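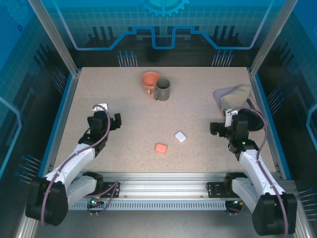
Does a heavier mug keep coffee hot longer than a light one? It depends on whether you warm the mug up first, and that ended up being the part of my project I got most excited about.

20 April 2023
Posted by a second-year student, Intro to Materials

So my report is on mugs, and mostly on the clay. I borrowed a thick stoneware one from the Castillo studio and bought a thin one from Ostance (2 dollars, the glaze is a bit streaky but I love it). I poured the same amount of boiled water into each, stuck a kitchen thermometer in, and wrote down the reading every minute until I got sick of it!

The cold stoneware mug pulled the temperature down fast at the start. Thick clay soaks up a lot of heat before it gives you anything back. When I filled it with hot tap water first and dumped that out, it beat the thin one easily. A saucer on top helped both mugs more than anything else I tried, and I wish I'd started there, because by then I only had one afternoon left in the lab.

My log came to 100 readings, and I had to throw out the first page because I'd been holding the thermometer against the side (oops). I'd also like to redo the whole thing with a bigger mug, but the Castillo people wanted theirs back in April, so that's on hold.

Recent reports
Why glaze cracks
Fundus: a cheap kiln log
Drying clay in a damp basement
Tremoreo tile test, part 2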